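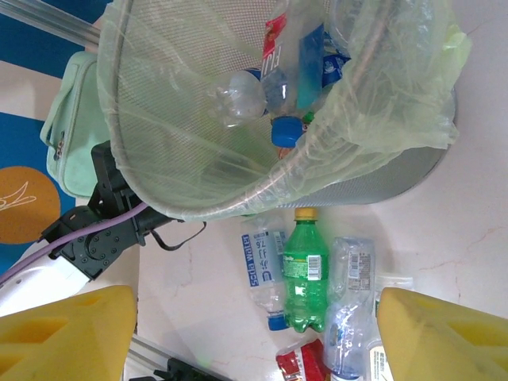
Wrist camera view: mesh wastebasket on its side, with bottles and a wrapper on the floor between the fingers.

Teaching the trash pickup task by remote control

Updated July 2024

This page covers recording demonstrations of floor pickup with the Covero remote handles and the Erari recording software. It assumes the arm is mounted and the wrist camera is already showing up in Erari. If not, do the setup page first.

Before you record

Lay the wastebasket on its side with the mouth toward the arm's working area. Line it with a thin bag and pull the bag over the rim. Leave some trash inside. A policy trained only on a clean basket tends to hesitate once the basket starts to fill.

Put the items on the floor within reach of both fingers. Mix them up. Clear bottles, a green one, a crushed one and a snack wrapper make a decent starting set. Clear plastic on a shiny floor is hard for the camera, so include plenty of it.

Check that cables and straps near the wrist can't catch on the rim. Move the arm through its full reach once, slowly, and watch them.

Recording a demonstration

Hold the handles in a relaxed position and press the clutch. The arm follows only while the clutch is down. Start every take from the same rest pose.

Open the fingers wide and bring them down on either side of one bottle. Go for the middle of the body. Caps and necks slip. Close slowly until the bottle stops shifting, then lift straight up before you move sideways.

Carry it to the mouth of the basket and go in at a shallow angle. Release once the bottle is past the rim — if you let go early it rolls back out, and the take is no good. Back out along the same path so the fingers don't drag the bag with them.

For flattened bottles, pinch across the narrow side. For wrappers, bring the fingertips almost to the floor and close on a fold.

One item per take. Press save, return to rest, and go again. Mark a bad take right away with the reject button, while you still remember which one it was.

How many takes

Our first usable policy for this task came from 209 takes recorded at the Asville bench. It handled whole bottles and missed most wrappers. The current one uses 2925, recorded since March, and wrappers are much better. Change the layout every 25 takes: turn the basket, swap items, move the lamp.

Common problems

Arm lags behind your hand: lower the camera preview rate in Erari.

Fingers scrape the floor: raise the height limit by 2 mm and try again.

Bag comes out with the fingers: open them less when you release, and push the loose folds down behind the rim before the next take.

Takes can be exported in the Raptis format from the File menu — turn on "include rejected" only if you plan to sort them yourself.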